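Skamilholm Players' Guild, minutes, March 3, 2026

Kristóf Vida in the chair. Apologies from the healers, who are tired of us.

1. Grinar, the second boss of the Huanca expansion. We have now lost to him 14 times. It was agreed that standing in the fire is a choice. Tanks will stop saying the fire is hard to see.

2. Guild bank. The balance is 727 gold, and a great many fish. The proposal to sell the fish was carried, with one objection from the member who caught them.

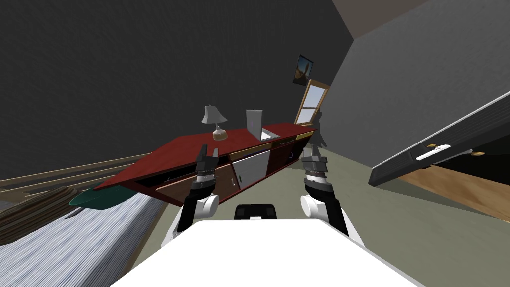 Raised arms, grippers pointing up.

3. Grostoleo server move. Deferred again. Kristóf has read the transfer rules and reports that mounts go across but saddles do not -- he was asked to read them a second time.

4. Loot. The bow goes to whoever can use a bow. This took most of the meeting.

5. Any other business. A request for a quieter voice channel was shouted down. Summer tournament entries open in August, and we need three reserves who will turn up.

Next raid as posted. Bring potions, your own this time.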